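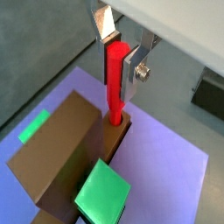 4. Your first peg run

You've bolted down the arm, the gripper has passed its self-check and the Mala software is up. Now comes the fun part. The red peg is the best piece to begin with, as it has a wide head the fingers can get hold of and a thinner shaft that goes into a round hole. Most people have it going in cleanly within an afternoon, and it's still a lovely thing to watch after that.

Allow yourself an hour and keep the speed at 21 per cent for the whole of this section. (The slider goes up to 100. Leave it alone for now!)

CAUTION: Keep hands outside the enclosure whenever the status light is amber. The fingers close quickly, even at low speed.

4.1 Teaching the pick

1. Put the purple base on the floor of the enclosure, within reach of the arm. It doesn't have to be square to the walls - the Mala finds the plate's angle for itself in step 4.
2. Stand the red peg in its parking spot with the wide end up.
3. Choose Teach > Pick and jog the fingers down either side of the head. Stop before they reach the thin part of the shaft.
4. Press Close, then Lift. When the arm pauses, press Find Plate.
5. Jog the peg across until it is above the build, and look down along the shaft using the wrist view. The wrist view is very good for this. The tip stays in sight the whole time, and you can see which part you're about to come down on.

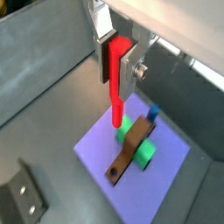 NOTE - CHECKING THE TIP

If the tip is over the green cylinder, or over anything else that isn't the hole you want, don't press Lower. Go up, jog sideways and come down again. Small nudges (2 mm, set under Step Size) work far better than big ones.

Alfie Kershaw, who wrote the teaching screens, suggests swapping to the bench view before each descent. The wrist view shows where the tip is heading; the bench view gives you a much better feel for how upright the peg is and how much room there is underneath it. Use both.

6. Switch to the bench view with F3.
7. Check that the peg hangs straight. If it leans, set it down, open the fingers and pick again a little higher up the head.
8. Make sure the arm's path is clear of the black bracket with the two screws. The bracket stays where it is, so plan your moves to go round it or well over it.
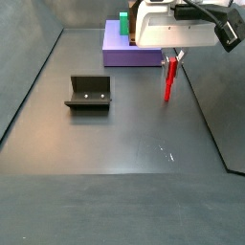

4.2 Lowering and seating

1. Jog until the tip is over the hole in the brown holder.
2. Press Lower. The arm comes down in short steps and feels for the rim.
3. If you get message 173 (Side load), the tip is resting on the edge. Press Search and the arm will trace a little spiral until it drops in. I've run this search nearly 1,000 times while writing the guide and I still lean in to look.
4. When the screen says Seated, look at the wrist view before you open the fingers. 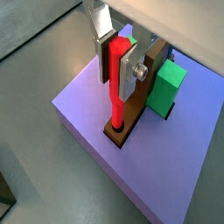

Open the fingers halfway first, wait for the second beep, then open fully and press Retract. Going straight to fully open can tug the head to one side, especially if the pick was off centre.

Save the routine with a name you'll recognise next week. Peg1 is fine. To repeat it, park the peg again and press Run.

Changed in the December update: Search now stops after three spirals. Older routines keep the old limit until you save them again.

If the peg won't seat after several tries, repeat Find Plate before changing anything else. Edileuza Sampaio on the Voleck support desk can read your saved log if you send it over with the routine.

Section last revised 13 January 2025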